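Plating cut melon: notes from a season of getting it wrong

I buy a lot of watermelon between December and the end of March, and most of it gets eaten as wedges off a plate, sitting on a step or on the floor. For years I cut it however it fell apart. Last summer I started keeping notes, mainly to settle a disagreement with Drita Karagiannis over how thick a wedge should be, and the notes grew. This post is the useful part of them.

The scope is small. It covers triangular wedges with the rind left on, served on a flat plate. Cubes, balls and anything involving mint are out.

Choosing the melon

I use seedless melons of four to six kilos when I can get them. Larger ones are better value but the radius is too long, and a long triangle bends at the middle when it's picked up. Georgiou, the greengrocer on the main street in Momthorpe, sells halves wrapped in film, and a half from a big melon is fine if you cut it down first (see the section on cutting).

Checks I still do:

- Ground spot. Yellow or cream is what I look for. White or pale green goes back on the pile.
- Weight against size. Pick up three of the same diameter and take the heaviest.
- Skin. Dull is better than shiny.

Checks I've given up on: knocking. I knocked on every melon for two months and wrote down a guess each time. My guesses were no better than chance. Despina Stojanović maintains that she can hear the difference, and she picks good melons, but I've watched her and she also looks at the ground spot.

Temperature

Whole melons sit on the laundry floor, which is the coolest part of the house. Cut melon goes in the fridge, covered. I take it out a few minutes before serving. Straight from the fridge the flavour is flat, and left out on a warm afternoon the flesh goes grainy at the surface and the plate fills with juice. I eat it or put it back well inside an hour.

Freezing doesn't work for wedges. The structure goes and what you get on thawing is a rind with a wet sponge attached. Frozen pieces are all right in a blender.

The knife

A long, thin blade. I have a Traden slicer that I bought second-hand and have sharpened enough times that the logo is mostly gone. A short chef's knife means cutting from two sides and meeting in the middle, and the two cuts never meet. You get a ridge across the face, which holds juice and makes the wedge rock when it's laid flat.

Wash the outside of the melon before cutting. The blade drags whatever is on the skin through the flesh. I use the vegetable brush and cold water and dry it with a tea towel so it doesn't skid.

Cutting

1. Trim a thin slice off each end so the melon stands up.
2. Halve it from top to bottom. Lay both halves cut face down.
3. Quarter the halves lengthwise if the melon is small. If it's large, cut each half into three.
4. Slice each piece crosswise. This gives the triangles.
5. Discard the first slice from each end or eat it at the bench. They're mostly rind.

Thickness was the disagreement. Drita cuts at the width of her thumb. I used to cut at half that. I tried both, plus a couple of settings between, on the same melon, and weighed the results. The thin ones averaged 90 g and drooped at the tip. The thickest came in at 228 g, stood up well, and were too much for the children, who ate the point and abandoned the rest. Something in the middle is what I cut now, closer to Drita's measure than mine. I've told her so.

Leave the rind whole. I've seen the method where you notch it to make a handle. It looks tidy but the notch is where the wedge snaps.

Juice, measured

One thing I hadn't seen written down anywhere was how much liquid comes off cut melon while it stands. I cut one melon completely, put it in a colander over a bowl on the kitchen scale, and left it in the fridge overnight. The bowl held 547 g in the morning. That's from one melon, once, so don't read much into it, but it changed how I store the stuff. I now cut only what will be eaten that day and leave the rest as a quarter, face covered.

The liquid is drinkable. It's thin and very sweet and I'd add lime.

The plate

White, round, with a slight rim. The rim matters more than the diameter. A coupe plate with no rim lets the juice run to the edge and over as soon as somebody tilts it, and somebody always tilts it. A deep bowl has the opposite problem: wedges slide to the centre and sit in the puddle.

Stoneware stays put better than melamine when it's set down on a hard smooth floor. Melamine is lighter and spins if you push at one side. I still take melamine outside, for obvious reasons.

If you need to shift a plate that's already on the floor, push low at the rim and keep it flat. Lifting one side sends the wedges across.

Arrangement

I've tried a few of these. In order of how well they held up:

- Overlapped pair. Two wedges, the rear one partly covered by the front one. Takes up less plate than side by side, and the front wedge comes away without disturbing the other. Best for one or two people.
- Fan. Points inward, rinds at the rim. Good for up to 9 wedges on a dinner plate. Past that they climb onto each other.
- Standing. Rind down, points up. Photographs well. Falls over.
- Stack. Don't. The bottom layer gets crushed and is unpleasant by the time you reach it.

With the overlapped pair, put the redder piece in front. Flesh varies across a melon, and pale pieces look worse on a white plate than they taste. A pale wedge behind a bright one gets eaten without comment. Served alone it gets left.

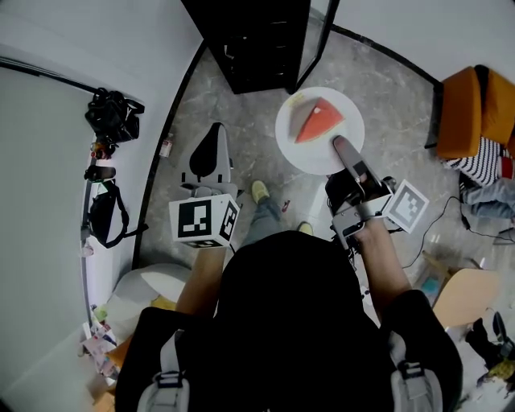 Floors and spills

We eat on the floor in summer because the floor is cold. Watermelon juice is mostly sugar and water and it dries to a film you can't see but will certainly feel through your socks. It also brings ants, in our case within the hour.

Procedure:

- Wipe straight away with a damp cloth, then a second clean damp cloth. One pass just moves the sugar.
- Warm water with a drop of dish soap. No vinegar if the floor is real marble, as the acid etches it. Marble-look tile doesn't mind.
- Check along the skirting. Juice runs further than you'd think on a smooth surface, and if the floor has any fall it ends up there.
- Dry it. I use an old Merach gym towel — it's a poor gym towel and a good floor cloth.

Patterned grey is a bad colour for spotting drips. I get down and look across it toward the light.

Rind

Chickens if you have them. We don't, so it goes in the compost, chopped. Whole rinds take months and the bin gets slimy. Pickled rind is worth doing once a season; my jar from last year was too heavy on the clove and I'll post the recipe when I've fixed it.

Open questions

I haven't tested yellow-fleshed melon, which Georgiou had for one week and which I missed. I also want to repeat the juice measurement with the wedges lying flat on a rack, to see if the colander was squeezing the bottom ones. That'll have to wait until the good melons are back.

Last updated: September

Comments (4)

Despina Stojanović
I don't look at the ground spot. I look at the stem end. You were standing on the wrong side of me.

kelpiefan
Do you salt it? My dad always put salt on and I thought everyone did.

Author reply
Sometimes, very little, and only right before eating. Salt pulls more juice out if it sits. I should have put that in the juice section.

Drita Karagiannis
Thumb width. Thank you. Also Georgiou told me Tuesday is when the new melons come in, so go then and not on the weekend when they've been picked over.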